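Re: [cell-users] Wrist view offset after changing fingers

On Tuesday at 9:12 a list member wrote:

> We swapped the fingers in our Cerkwood cell model for the longer set.
> Since then the gripper closes early on the drawer knobs and touches
> the head before it should. Do you re-measure the offset from the wrist
> view, or just edit the tool length and carry on? We are on the stock
> Imoris config.

Edit the tool length first, but don't stop there. The stock config keeps the tool length and the camera mount in separate blocks, and changing one leaves the other alone. We had the same trouble in April with the Jorkcombe kitchen model.

Two wrist views from our simulated cell, fingers open in both:

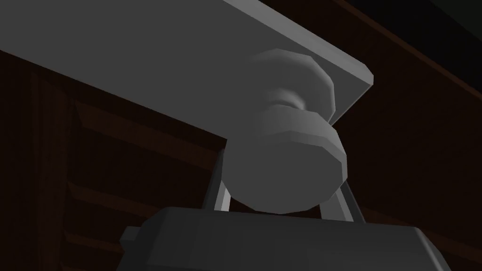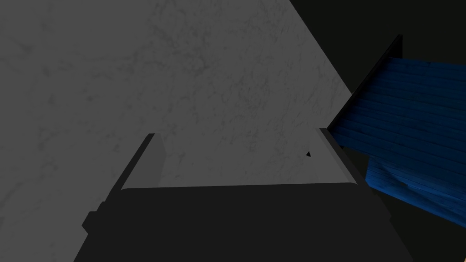
Our order of work is now:

Load the model with the arm parked and open the fingers to 70 percent. Check that both fingers show in the wrist view and lean in by the same amount. If one leans more, the finger mesh was imported with the wrong origin, and no offset will fix that. Re-export it.

Set the tool length in the gripper block. Then go to the camera block and enter the mount offset by hand. Do not use the auto-fit button in Voicu. It fits to whatever surface is closest and we got a different answer each time we ran it.

Run the approach to a knob at quarter speed and pause before the close command. The head should be between the fingers with clearance to the gripper body. Ours was 4 mm too deep on the first try, so we backed the approach point off and left the tool length alone.

Last, run the long test. We use 3000 steps per approach and 278 approaches. It takes more than an hour on our machine, so we start it before lunch. Look at the contact log afterward and not only at the pass count. Early contact on one finger will still pass if the knob gets pulled straight during the close.

One more thing on the stock config: the contact margin is set for the short fingers. I don't have the old value handy, but it is in the gripper block under the closing force. If you still get early contact after the steps above, post that block and I'll compare it with ours.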